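6 Laying Out the Table and Checking the Gripper

Before starting this section, finish Section 5 (mounting the base and running the bus cable). The arm must be bolted down and the controller must have passed its power-on test.

The steps apply to the Clemine tabletop arm with the two-finger gripper, both jaw versions. Owners of the older Hughes wrist should read the note at the end of 6.3 first.

6.1 Before You Begin

CAUTION: Keep hands, sleeves and hair away from the arm whenever the servo supply is on. The joints have no brakes. If power is lost, the upper arm drops.

CAUTION: Do not plug in or unplug a servo lead with the supply on.

You will need:

The hex key and small screwdriver from the parts bag
The practice set (five toy fruits and a bowl)
A soft, dry cloth
The handheld stop button, plugged in and within reach

1. Turn off the servo supply at the controller.
2. Support the upper arm with one hand and fold it back toward the base.
3. Wipe the tabletop. Do not use cleaner near the black markers.
4. Check that nothing hangs over the work area at a height the elbow or wrist can reach.

6.2 Checking the Wrist and Gripper

1. With the supply off, take hold of the gripper body and try to rock it from side to side. There should be no play between the gripper and the wrist housing. If there is, tighten the mounting screws a quarter turn at a time, working across from one to the next.

2. Check the screws on the jaw linkage. Snug is enough. The heads sink into the printed plastic if overtightened, and the jaw then binds when it opens.

3. Open and close the jaw by hand through its full travel. Move it slowly. The servo will resist a little all the way through. A hard spot in one place points to a chipped gear; see 9.4.

4. Look at the wire loops at the wrist. Each loop must be long enough for the joint to reach both ends of its travel without pulling on the plug, and must stay out of the path of the jaw.

5. If a loop is too short, free the lead at the next clip up the arm and feed more through. Do not stretch it.

6. Turn the wrist by hand to both ends of its travel and look at the loops again at each end.

Note – A loop that hangs below the gripper body will sooner or later be pinched. Take up the slack at the clip. Do not tape the lead to a finger.

6.3 Setting the Home Position

1. Turn on the servo supply and wait for the steady light on the controller.
2. Select SETUP, then HOME. The arm lifts, moves clear of the table and stops.
3. Check that the fingers are well clear of the tallest object on the table. If they are not, press stop, remove the object and repeat step 2.
4. Select JAW, then OPEN. Both finger tips must be clear of each other.
5. Select CLOSE. The tips should meet without one riding over the other.
6. If the tips do not line up, turn off the supply, loosen the servo horn screw, move the horn by one tooth and repeat from step 1.
7. Select SAVE. The home position is stored under the arm's own number and is kept when the power is off.

Note – On the Hughes wrist the jaw servo is reversed. Set parameter 18 to 1 before step 4, or the jaw will close when OPEN is selected.

6.4 Placing the Practice Set

The small black markers on the tabletop are reference points for the cameras. Objects may stand near them or between them. Keep enough of them uncovered for the camera check in 6.5 to pass.

1. Place the bowl first, on the side of the work area away from the base.
2. Place the apple and the plum close to the bowl, the plum nearer the arm.
3. Lay the banana on the arm side of the group with its stem pointing away from the base.
4. Lay the strawberry on its side by the banana stem.
5. Place the round yellow-orange fruit last, beyond the strawberry on the side away from the bowl.
6. Leave the bowl empty.

The fruits do not need to be placed exactly. A change of a finger's width either way makes no difference to the checks that follow. 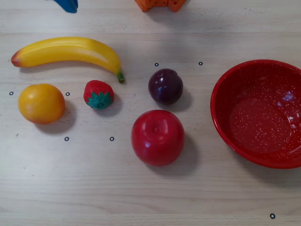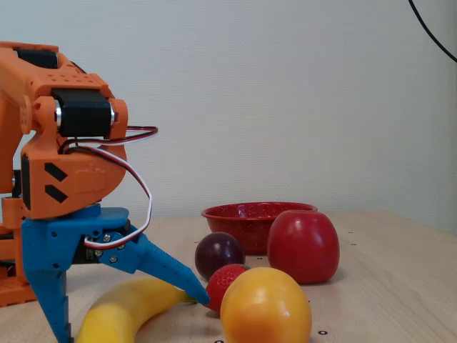
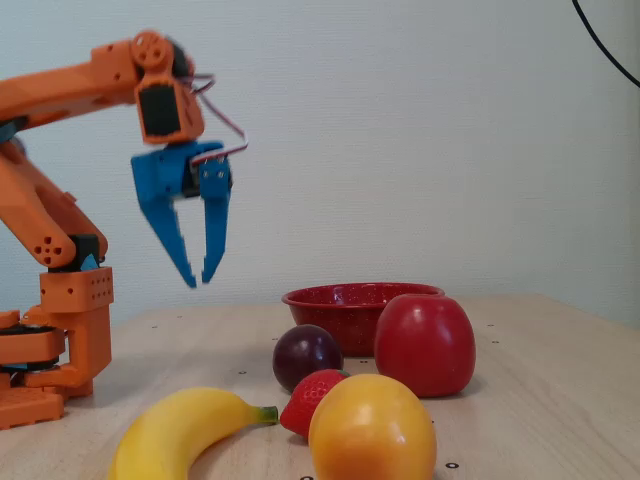 Figure 6-1. Practice set on the table: first view, fruits and bowl; second view, wrist and gripper with the fingers low; third view, gripper raised and open.

6.5 Checking the Camera Views

1. Select SETUP, then VIEWS. The controller shows each camera in turn.
2. Confirm that the bowl and all five fruits can be picked out in the main view. Objects may overlap.
3. Press MARKERS. Markers that have been found are outlined in green. The check needs at least four.
4. If fewer than four are found, move the nearest fruit clear and press MARKERS again.
5. Look for glare on the bowl and on the glossy fruits. A small highlight is normal. If glare hides the rim of the bowl, turn the lamp away or lower it one step.
6. Set the lamp level. The default is 700. Do not go above 2000, even in a dark room – the plum and the table markers become hard to tell from their own shadows.

6.6 First Reach Test

CAUTION: Keep one hand on the stop button throughout this test.

1. Set the speed to LOW.
2. Select TEST, then REACH. The arm lowers the open gripper toward the banana, stops above it, and returns to home.
3. Watch the finger tips. They must stop short of the tabletop. If a finger touches the wood, press stop and repeat 6.3.
4. Watch the wrist leads during the return move, when the loops swing most.
5. Run the test three times. Write the result on the service card with the month and your initials.

If the controller shows code 71 during the test, a joint has drawn too much current. Turn off the supply, let the servos cool, and check for a trapped lead at the elbow before trying again. A second code 71 in the same joint means the servo needs to be replaced (see 9.2).

6.7 Looking After the Setup

Each day: wipe the finger tips and check the wrist loops.

Each month: check the jaw linkage screws, the base bolts and the plugs at the wrist. Replace any marker that has lifted or worn gray.

After any repair to the wrist, elbow or jaw: repeat 6.2 through 6.6 in full. A saved home position is not valid once a servo horn has been moved.

Spare fingers and jaw servos are supplied by Predholm. Order both fingers as a pair, as a new finger will not line up with a worn one.

Section revised in October by Yee-man Tsang. Checked by Lleucu Bevan.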